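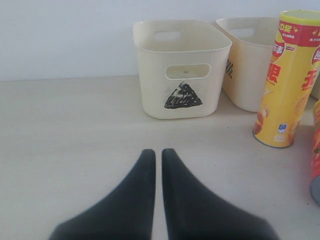
Gripper fault when placing canisters into marked baskets – arm stops above the rim

Posted in: Faults and Safety, July 2019

Petito Training Lab

Our lab operates a tabletop sorting cell built on a Munico arm with a two-finger gripper and a wrist camera. The task is to pick up a snack canister and lower it into the basket carrying the requested symbol, which may be the triangle or the checkered pattern. The symbols are drawn on the baskets in black.

The cell performed without incident until we updated the Nistix controller. Since the update, the arm grips the canister, travels to the triangle basket and then halts above the rim with a force limit alarm. On two occasions the fingers opened during the halt and the canister fell onto the table. No one was hurt, but our safety rules require us to suspend work until the cause has been found.

The force limit is set to 40 newtons and the approach height to 110 millimeters. Neither value was altered by us. We have recalibrated the camera and replaced the finger pads, and the fault remains. We would be grateful for advice on where to look next.

Balaskas Automation Support

Two separate faults should be considered, and they should be dealt with in order of risk.

The release of the canister is the more serious. A gripper should hold its load when the arm enters a protective stop. Please open the stop settings and confirm that the gripper output is set to "hold last state". A controller update can return this setting to its default, and on some installations the default is "off". Test it with an empty canister at a height of no more than 5 centimeters, with all staff outside the marked area.

The alarm itself is probably a payload matter. If the tool weight was also reset, the controller will read the weight of the gripper and canister as contact with an obstacle. Enter the tool weight and center of gravity again, then run 3 slow cycles over bare table before any basket is used. Do not raise the force limit to clear the alarm – this would remove the protection without correcting the cause.

It would also be advisable to leave more space between the baskets. Where one stands partly in front of another, the second symbol is only partly exposed to the wrist camera, and a wide canister may touch the neighboring rim on the way down.

benchkeeper_north

Had the same alarm in April after an update. Payload was back to zero. Put the numbers in again and it cleared.

Petito Training Lab

Thank you. The gripper output had been reset to "off" and the tool weight was blank. Both have been corrected and the low test was completed without a release. The cell will remain out of service until our safety officer has signed the report.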